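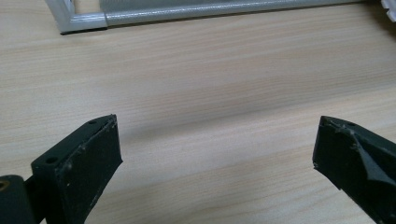 Alper Tuncer: Please ask first whether the surgeon plans to use a mesh, and ask for it in writing. Everything else in your message depends on this.

14 comments

Which kind of hernia repair, open or keyhole?

Posted by northbank, June 2018

I have an inguinal hernia on the right side. My family doctor in Tesent found it in December, at a usual check. It does not hurt much, only in the evening when I have been standing. I saw a surgeon at the Ateş clinic and he told me that both open and keyhole repair are possible, and that I can choose. I was a little surprised to be asked. The open one can be done with local anesthesia, the keyhole one needs full anesthesia. I am not a big friend of full anesthesia, but I also want to go back to work soon (I teach, and I stand the whole day). The price difference would be 217 for me after insurance, so money does not decide it. What did you choose, and how long were you at home?

Share 2

Alper Tuncer

I had the open repair with mesh, local anesthesia and something to make me sleepy. I remember the radio in the operating room and almost nothing more. I went home the same afternoon. The first three days were unpleasant, mostly when getting out of bed, so learn to roll on your side before you sit up. I went back to my desk after nine days, but my job is sitting. For standing all day I would ask for two weeks, and ask the surgeon, not me.

For a first hernia on one side, my surgeon said the experience of the person who operates matters more than the method. I asked him how many he had done of each kind and he was not offended. If yours does mostly one kind, I would take this kind. Also tell the anesthesia doctor about your worry. They have a separate talk with you before, and you may bring a list.

Share 5

pilgrim32

keyhole, both sides, 4 years ago. no problems. buy loose pants

marisol_t

I had keyhole on one side. The cuts healed quickly, but my shoulder hurt for two days from the gas, which I did not expect. I was teaching again on day twelve, with a chair. If the lump becomes hard and painful, or you begin to vomit, please do not wait for your appointment and go to the emergency room.

Share 3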